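Fallidgate PS-2 Parcel Measuring Station
By the Sarnier equipment desk
November

The Fallidgate PS-2 is a bench-mounted station for measuring soft parcels before dispatch. It is sold by Sarnier as a single unit or as a set with the Burkley belt module. The set suits garment sellers and returns counters that send coats, jackets and knitwear in mailing bags.

The base is a low, flat platform with rounded corners. A printed scale runs along the right and lower edges, so a bag can be squared against two sides and read without a separate ruler. The pillar rises from the back of the platform and carries the operator label on its front face. Labels on current stock are in Chinese. An English overlay is available on request.

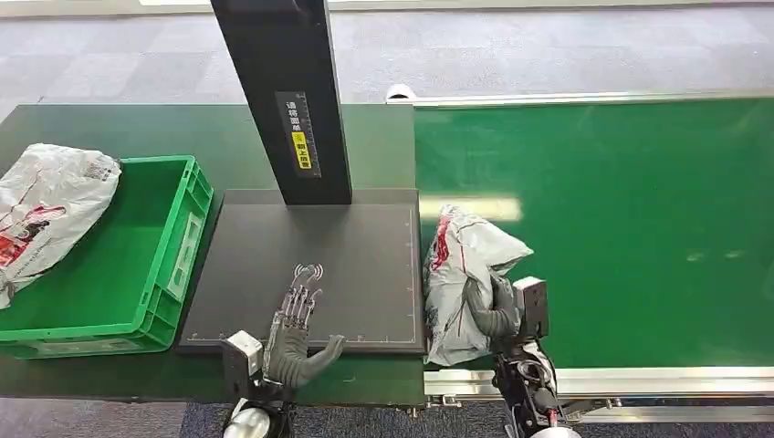
PS-2 platform and pillar with belt module at right. White plastic mailing bag at the near end of the belt.

Rated load is 300 ounces. The station stores 2,000 readings before the oldest are overwritten. Export is by file, up to 128 records per batch. Rated throughput with the belt module is around 600 bags per hour when bags are presented singly and label side up.

Place the bag flat, press out trapped air, and hold it still until the reading is taken. Do not leave a hand or sleeve over the platform during a reading. The belt starts at the right edge of the platform, and the bag slides across without being lifted.

Bulky outerwear needs more preparation than folded knitwear. Clear plastic wrap holds air and gives a height reading well above the packed height. Fold the garment along the body, turn the sleeves inward, and smooth the wrap toward the open end before bagging. 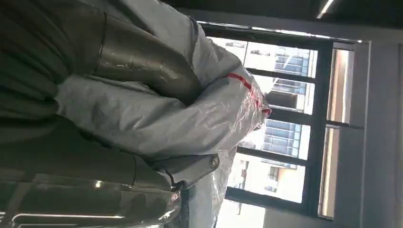 Coated and glossy fabrics slide against plastic and tend to unfold on the bench. These should be bagged one at a time. Snap buttons should be fastened and turned to the inside of the fold, where they will not press through the bag.

Clean the platform with a soft cloth. Solvent cleaners will lift the printed scale. The Edwards bench mat is compatible but must stop short of the platform.

Comments

We run two of these. The scale print has held up fine with a damp cloth. Export is slow on full batches.

Does the belt module come in a longer length? Ours fills up with winter coats by mid-afternoon.

Asked for the English overlay with our order and it arrived separately, a week after the station.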